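How to Catalog a Small Coin Collection in a Spreadsheet

4 min read

When I inherited my uncle's coins, they were in cookie tins, and the only list was in his head. I counted 533 pieces. It took me most of November to write them down, and I made mistakes which I would like to save you from. The method below needs a spreadsheet program, a small scale, a ruler or caliper, and paper envelopes or cardboard holders.

Step 1. Give every coin a number

Do not begin with the country or the date. Begin with a plain number: 1, 2, 3 and so on. Write it on the holder first, with pencil, and only then put the coin inside. If you write on the holder with the coin already in it, the pressure can mark the coin. The number never changes, even if you sell the coin later. I first tried codes such as "FR-1920-A", and every time I corrected a date I also had to correct the label.

Step 2. Make the columns

My sheet has these columns: number, country, denomination, year, mint mark, metal, weight, diameter, grade, price paid, date bought, place, notes. Put the year exactly as it is written on the coin. If the coin uses another calendar, keep the original year in one column and add the converted year in a second one. Leave a cell empty when you don't know. Please do not guess a mint mark, you will believe it later.

Step 3. Weigh and measure

Put the scale on a flat and steady place, and check it with a test weight before each session. Use two decimals for grams if your scale allows it. Hold the coin by the edge, over a soft cloth. With a metal caliper you must be very gentle – I prefer a plastic one, also when it is less exact.
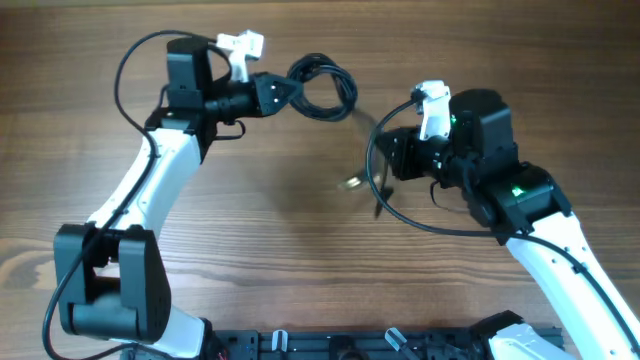

Write the weight in the sheet immediately, before you take the next coin. I used to weigh ten coins and type all the numbers after, and coin 282 had the weight of coin 283 for half a year. A wrong weight is a serious thing, because weight is the first check against a counterfeit.

Step 4. Grade in pencil, so to speak

If you are not an expert, use wide grades: Good, Fine, Very Fine, Extremely Fine, Uncirculated. Add a question mark when you hesitate. Cleaned coins, scratches and old mounting marks go to the notes column. Never clean a coin to see the date better.

Step 5. Keep price and value apart

The price you paid is a fact and stays the same. The value is an opinion with a date. I keep values in a separate sheet, where each line has the coin number, the amount, the source and the day I looked it up.

Step 6. Save copies

Keep one copy on the computer and one somewhere outside the house. Once a year print the list also. Do not write in the file where the coins are stored.

Comments

Su
Thank you, the part about two columns for the year helped me. Half of my coins are from Thailand and my list was a mess.

Visano
What do you do with duplicates? I have a big bag of the same wheat cents.

Bảo Cao
Visano, I give a number only to the best ones. The rest go in one tube with one number, and I write the quantity in the notes.

Fletunwood
I am at 668 and still typing. Wish I had started with plain numbers.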